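**June, notebook 2 — drawer cell, right arm protective stop**

14:10. Right arm dropped into protective stop during the pull phase of the drawer task. Left arm kept holding position. Controller log shows a force limit trip on the wrist, then a second trip 680 ms later when the arm tried to resume by itself. The second one is the real problem. A stop should latch until someone clears it at the panel, and this one did not.

Episode counter at the time was 3330. Arms had been running the Helta policy since morning with no operator input except resets.

Sequence from the log:

1. Finger engages handle, pull starts.
2. Drawer travels 40 mm, then force climbs steeply.
3. Limit trips, brakes engage.
4. Supervisor script sees "idle", reads it as "episode finished", sends home command.
5. Arm moves with the finger still behind the handle. Trips again.

Step 4 is ours. The supervisor polls the motion state and never looks at the safety state. Jihad Srour wrote the original for the Yüksel arms, where a stop closes the socket and the script dies with it. The current controller keeps the socket open. We carried the script over and did not check.

Cause of the force rise: most likely pulling off-axis, so the drawer racks in its runners. Pulled the same drawer by hand with the arms powered down. Straight pull is smooth. With a few degrees of yaw it binds hard. Not proven that this is what happened in the run — the wrist camera log for that episode is missing the last part.

Afternoon, after the patch. Slow mode, reduced force limit, E-stop in hand. 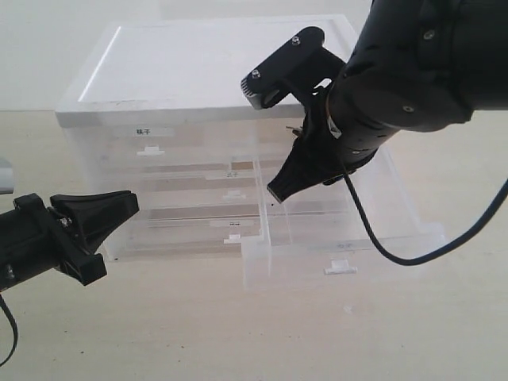 *Right arm at the cabinet, one drawer out. Left gripper at the lower left.*

Changes made:

- Supervisor reads safety state first. Anything other than normal ends the run and needs a manual clear.
- Auto-home disabled after any stop.
- Yaw error limit added to the pull phase.

Still open:

- Cable under the right gripper needs a better route. Not involved in this fault, but it has too much slack for work in front of an open drawer.
- Ask Skukeck whether the latch behavior is a setting or fixed in firmware.
- Josville has the same supervisor script. Sent them the diff and told them to stop unattended runs until it is merged.

No unattended runs here either until the forced-stop test passes on both arms.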